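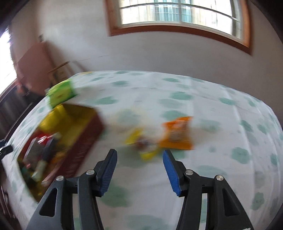 Austra Tamošiūnaitė told us plain water gets boring by noon and she would drink more of it with a flavor packet. Most students in our Edevbridge survey agreed. We asked 78 students to keep a drink log for one school week in August. Half got unsweetened lemon packets from Clastow and half got nothing. The packet group drank 600 ml more per day. Some of the logs had blank days, and we left those out. Next time we would test a berry flavor and run it for two weeks.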